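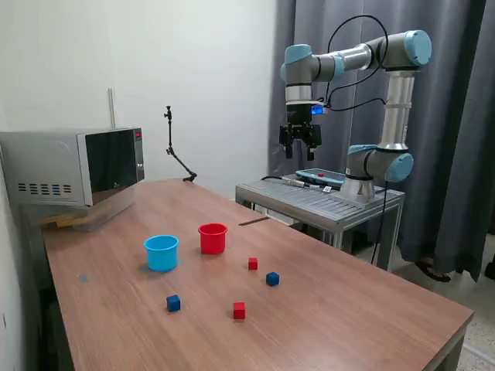 4 Der offene Nachmittag: Aufbau, Ablauf und was wir daraus mitnehmen

4.1 Aufbau

Abbildung 3: Der Tisch mit zwei Bechern, vier Würfeln und dem Roboterarm rechts auf dem Profilgestell.

Für die Vorführung im März habe ich die Station aus Abschnitt 3 fast unverändert übernommen. Ich hatte kurz überlegt, für Gäste etwas Spektakuläreres aufzubauen, und bin dann doch bei Bechern und Würfeln geblieben (Abbildung 3). Zwei Farben, ein blauer und ein roter Becher, dazu Würfel in Rot und Blau, und die Aufgabe versteht jedes Kind: Rot gehört zu Rot, Blau zu Blau. Der Greifer hat nur zwei Finger und kommt von oben, das muss man auch niemandem lange erklären.

Die Steuerung lief über Kuster, unsere Ablaufsoftware, die Objekterkennung über das kleinere der beiden Graler-Modelle. Das größere ist bei schwierigen Lagen besser, braucht aber pro Griff spürbar länger, und wer schon einmal vor Publikum auf einen Roboter gewartet hat, der gerade nachdenkt, weiß, wie lang so eine Pause werden kann. Die Geschwindigkeit des Arms habe ich gegenüber den Laborläufen gedrosselt. Vor der Station gab es eine Klebebandlinie auf dem Boden, und eine Person aus dem Team blieb die ganze Zeit am Bedienpanel mit dem Not-Halt.

4.2 Ablauf

Insgesamt kamen 11 Gruppen durch den Raum, jede für rund 15 Minuten. Am Anfang jeder Runde habe ich zwei, drei Sätze zum Projekt Weser gesagt, dann durfte jemand aus der Gruppe die Würfel auf dem Tisch verteilen. Genau das hat den Nachmittag für mich interessant gemacht! Im Labor lege ich die Würfel nämlich, ohne es zu merken, immer ziemlich brav hin: mit Abstand zueinander, selten direkt am Becher, nie auf der Kante. Gäste machen das anders. Sie schieben zwei Würfel aneinander, sie bauen Türmchen, sie legen einen so nah an den Becherrand, dass der Greifer kaum noch dazwischenpasst (und schauen einen dann erwartungsvoll an).

Die Regeln waren einfach. Verteilt wurde nur bei stehendem Arm, danach ging man hinter die Linie zurück, und erst dann startete der Lauf. Griff der Arm daneben, bekam er einen zweiten Versuch, danach haben wir den Würfel von Hand weggenommen und weitergemacht. Protokolliert wurde automatisch mit Kuster, zusätzlich habe ich mir auf Papier notiert, was die Leute gesagt haben. Diese Zettel sind stellenweise schwer zu lesen, ich schreibe im Stehen furchtbar.

4.3 Beobachtungen

Im Protokoll stehen am Ende 677 Greifversuche. Ich möchte daraus bewusst keine Erfolgsquote ableiten, die man neben die Werte aus Abschnitt 3 stellen könnte. Die Anordnungen waren nicht kontrolliert, manche Gruppen haben es regelrecht auf ein Scheitern angelegt, und die Zählung der zweiten Versuche ist in den ersten Runden lückenhaft. Als Sammlung von Fehlerfällen sind die Daten trotzdem Gold wert.

Am häufigsten hakte es bei Würfeln, die Fläche an Fläche lagen. Bei gleicher Farbe hielt das Modell das Paar gern für ein einziges längliches Objekt und setzte den Greifpunkt genau auf die Fuge. Bei verschiedenen Farben klappte die Trennung, dafür schob ein Finger beim Absenken den Nachbarn weg. Stark verdrehte Würfel waren dagegen harmloser, als ich gedacht hatte – da hatte ich mir im Vorfeld ganz umsonst Sorgen gemacht. Gestapelte Würfel erkannte das System in 5 Fällen mit falscher Höhe, und der Arm brach wie vorgesehen ab.

Gefragt wurde ich vor allem zwei Dinge: was passiert, wenn man den Becher während der Bewegung verschiebt, und ob der Roboter »weiß«, dass er danebengegriffen hat. Die erste Frage konnte ich schnell beantworten (er merkt es nicht, die Becherposition wird nur vor dem Lauf bestimmt). Bei der zweiten musste ich weiter ausholen. Die Fingerstellung nach dem Schließen verrät uns zwar, ob etwas im Greifer steckt, aber eben nicht, ob es das Richtige ist. Eine Besucherin meinte, das gehe ihr beim Sockensortieren genauso.

4.4 Folgerungen für die weiteren Versuche

Für die Messreihe in Abschnitt 5 habe ich zwei Sachen geändert. Die Startanordnungen stammen jetzt zur Hälfte aus den Protokollen der Vorführung, zur anderen Hälfte weiterhin aus dem Zufallsgenerator. Außerdem wird die Becherposition vor jedem einzelnen Ablegen neu bestimmt. Das kostet etwas Zeit, und ob sich der Aufwand auch mit dem Greifplaner von Hustton lohnt, ist noch offen, dessen Schnittstelle liefert die Zwischenposen bisher nur verzögert. Die Drosselung des Arms habe ich für die Messreihe wieder aufgehoben, die Klebebandlinie ist geblieben.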